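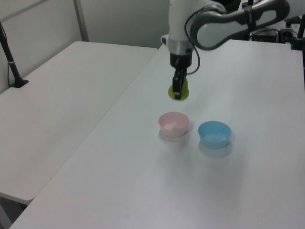

Robotic arm above a white table with two small plastic bowls.

Health Policy > State Regulation > Bill 929 and certificate-of-need review

ratebase
Posted Saturday, February 11, 2023

Has anyone here read the substitute text of Bill 929 all the way through? The summary on the legislative site says it "streamlines certificate-of-need review for outpatient facilities." The text does more than that. Section 4 removes the capital expenditure threshold for outpatient projects and replaces it with a service-line test. A project is reviewable if it adds a listed service in a planning district that already has a provider of that service. Cost is no longer a factor.

The case I have in mind is the Madigan infusion center application in Altilthorpe. It is 11 chairs, well under the old threshold, and would not have been reviewed at all under current law. Under the substitute it would be, as Trondau Regional already runs infusion in the same district. I don't see how that counts as streamlining.

districtplanner
Re: Bill 929 and certificate-of-need review

You are reading Section 4 without Section 7. Section 7 sets up expedited review for anything the applicant certifies as not increasing inpatient capacity. An infusion center qualifies on its face. The applicant files a short form, the department posts it, and if there is no objection from an affected party the certificate issues automatically at the end of the comment window.

ratebase

"If there is no objection from an affected party" is the whole problem. Trondau Regional is an affected party by definition. It files an objection, the application drops out of expedited review, and we are in a full hearing over a facility that today needs a license and a building permit.

districtplanner

The objection has to state grounds. See 7(c). It can't be a one-line letter.

ratebase

7(c) says the objection shall "identify the basis on which the objecting party believes existing capacity is sufficient." A hospital can meet that with its own utilization figures. There is no evidentiary standard and no penalty for a frivolous filing.

oldformulary

Former pharmacy director, inpatient side, so take this from that angle. The utilization argument is weaker than you both think for infusion. Chair occupancy depends on drug mix. A site giving mostly short iron infusions turns a chair over several times a day. A site giving long biologic infusions may get two patients per chair. If the department counts chairs and not chair hours, "existing capacity is sufficient" doesn't mean anything. Does the bill define the unit?

districtplanner

It does not. It leaves it to rulemaking. The current state health plan uses procedure counts for imaging and room hours for surgery. Infusion has never been a listed service, so there is no method for it yet.

oldformulary

Then the first contested application gets decided with no method, or it waits for the rule. Either outcome favors whoever is already open.

copaywatch

I'm going to disagree with the general direction here. Everybody is treating the new entrant as the public's side of this. Madigan's center would bill as a hospital outpatient department if they get provider-based status. Same drug, same nurse, plus a facility fee. I had Plovura infusions at a physician office and then at a hospital department after the office was bought, and my coinsurance went up on the second statement with no change in the drug or the dose. If review gives somebody a chance to ask how a site plans to bill, I want the review.

ratebase

That is a fair concern, but the bill doesn't do that. Look at the review criteria in Section 5. Need, financial feasibility, staffing, effect on existing providers. Billing status isn't listed and neither is patient cost. You could put a site-neutral billing condition in a licensing statute and get what you want without giving a competitor a veto.

copaywatch

You could. Is there a bill that does?

ratebase

Not this session, as far as I know.

copaywatch

Then I'm comparing a bill that exists with one that doesn't.

beds_and_boards

Nobody has mentioned the rural carve-out. Section 9 exempts facilities with 16 or fewer licensed beds from the entire outpatient article. In our area the critical question is whether a small hospital owned by a larger system still gets the exemption. The text says "licensed beds at the facility," so I read it as yes. A system could hang an infusion service off its smallest campus and skip review completely.

districtplanner

I read Section 9 the same way. The prior version had "together with any entity under common control" and the substitute dropped it. I would like to know who asked for that.

oldformulary

It would also be limited by geography. Off-campus departments still have distance requirements for provider-based billing under federal rules. The exemption gets you out of state review. It doesn't let you put the chairs anywhere you like and bill them to the small campus.

beds_and_boards

Agreed on the billing. My point was only about the certificate. If they operate it as a freestanding clinic the distance rule doesn't come into it.

ratebase

Going back to 7(c). I am sending written comment asking for two changes: a defined capacity unit for each listed service before that service becomes reviewable, and restoration of the common control language in Section 9. districtplanner, would you object to either?

districtplanner

No objection to the second. On the first, I'd write it as a delayed effective date for newly listed services. The department will oppose anything that reads as a condition on its existing authority, and you get the same result.

ratebase

That works. I'll redraft it and post the text in this thread before I file.

copaywatch

Please add billing status to the Section 5 criteria while you're in there. Even as a disclosure item.

ratebase

As disclosure, yes. I won't support it as a criterion for denial.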